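招人啦:来 Flanura 和我一起收纳小物件(兼职,长期有效)

最后更新:九月
阅读时间:约 5 分钟

大家好,我是 Telma Mansilla,在 Flanura 管收纳组。收纳组现在加上我一共三个人,忙得脚不沾地,所以老板 Sutrisno 终于松口,让我再招 2 位兼职的小伙伴。招聘启事本来该由行政来写,可是我看了他们的草稿,通篇“岗位职责”“任职资格”,读完完全不知道我们每天在干嘛,干脆自己写一份,啰嗦一点请包涵!

先说我们做什么。简单讲就是把零零碎碎的小东西装进盒子里,盖好盖子,扣上卡扣,再换一种装法重来。Flanura 帮客户设计家里和小办公室的收纳方案,抽屉怎么分、药品和文具怎么放、换季的东西塞哪儿,方案写出来之前都要在桌上一遍遍试过。同一个盒子,东西竖着放和躺着放,拿取的手感差很多,盖子是整个掀开还是往旁边推一半就能伸手进去,也差很多。这些细节客户说不清楚,只会说“用着别扭”,我们就得把那个别扭找出来。

我自己最着迷的是盖子(同事都嫌我烦)。上个月我跟 Damián 为了一款盒子该不该留卡扣争了一下午,他觉得多一道手续,我觉得没有卡扣的盒子一搬家就散。最后两种都写进方案里了,客户选了有卡扣的,我高兴了好几天。

干活的地方不大,浅色木纹的桌面,东西往上一摆就很清楚。平时一次只摆一个盒子,做完收走再换下一个。

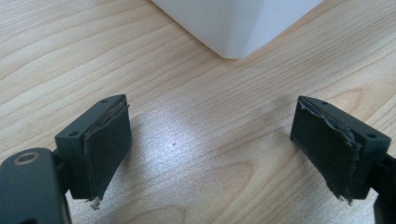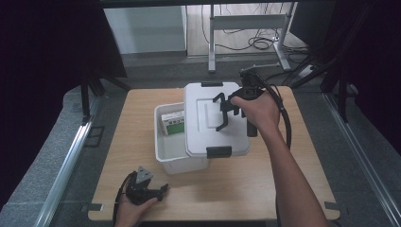 图:收纳组的浅色木纹桌面;第二张里是带黑色卡扣的白色收纳盒,盖子推开了一半。

来了以后你大概会做这些:

上午先领当天的单子,单子上写着用哪种盒子、放哪些东西、试几种摆法。照着做就行,不过如果你觉得某种摆法很蠢,请一定说出来,我们有好几个方案就是这么改出来的。每做完一轮,把盒子清空,盖子盖回去,在记录本上写两句感受。写“还行”不算感受哦,要写“小纸盒立不住,老往角上倒”这种。

下午一般做标签和归位。我们的储物架上有 43 个编了号的格子,每个格子放什么是固定的,Onyekachi 花了整整一个月才理顺。放错格子他不会骂人,但会默默地把整排重新理一遍,看着怪内疚的,所以大家都放得很认真。

偶尔会有外出,去客户家里量柜子。客户多半在 Cokbridge 那边,路费报销,午饭也报。外出自愿,不想去就留在室内做桌上的活。

想找什么样的人呢?

学历专业都不限,做过整理师的欢迎,完全没做过的也欢迎。手要稳一点,能坐得住,同一个盒子开开合合一上午不会发火。视力正常就好,戴眼镜没关系,有些包装上的字真的很小。中文能读能写,记录本都是用中文写的。左撇子特别欢迎!我们组全是右撇子,试出来的摆法难免偏心,之前就有客户反映左手开盖很不顺,我们自己怎么试都试不出来。

不太适合的情况也先说一下:指甲特别长的朋友扣卡扣会比较辛苦;对纸屑粉尘严重过敏的也请慎重,拆包装的时候多少会有一点。

时间和待遇:

每次半天,上午九点到十二点半,或者下午一点半到五点,你挑。每周至少来 2 次,固定下来以后尽量别换,我排班的水平实在一般。时薪 50 元,月底结,试用期也是这个价。茶水零食随便拿,冰箱里的酸奶是 Gisela 的,那个别动。

入职前有一次试工,半天,照样算钱。试工不考什么,我会给你一个空盒子和一堆杂七杂八的小东西,让你按自己的习惯装一遍,再按单子上的要求装一遍,然后咱们聊聊。有位同事当时把所有东西按颜色排了一遍,跟单子毫无关系,但是排得太好看了,我当场就想留他。

几个老有人问的:

要自己带工具吗?不用,来的时候穿件袖口利落的衣服就行。

可以带朋友一起报名吗?可以,不过试工分开安排。

只能做一个月行不行?尽量不要,前两周基本都在熟悉格子编号,刚熟就走太可惜了。

能在家做吗?目前不行,盒子和小物件都不外借。

报名方式:到我们前台留个名字和电话,写上“收纳组”三个字,再写一样你家里最难收拾的东西。别写“我老公”,已经收到好几个了。简历有就附上,没有也不要紧。前台 Gisela 会把资料转给我,我一般三天之内回电话,下午打得多,陌生号码麻烦接一下~

招满了我会在页面上改标题,标题没改就是还在招。

订阅 Flanura 通讯,每月收到一封收纳小记。本网站使用 Cookie 以改善浏览体验,继续浏览即表示您同意我们的 Cookie 政策。 接受 | 设置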